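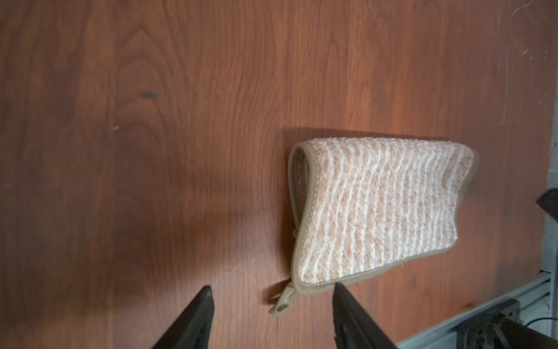 Call for Participants: Household Cloth Study

Istoslow is seeking adults to take part in a study of how people wipe and care for wooden tables at home. Participants will attend 4 sessions of up to 10 minutes each – folding, wiping and putting away cleaning cloths – at our Gurna site. No experience is required. Those with skin allergies to cleaning products should not apply.

Applications should be sent in writing to Xuân Văn, Study Office, by 4 May 2024.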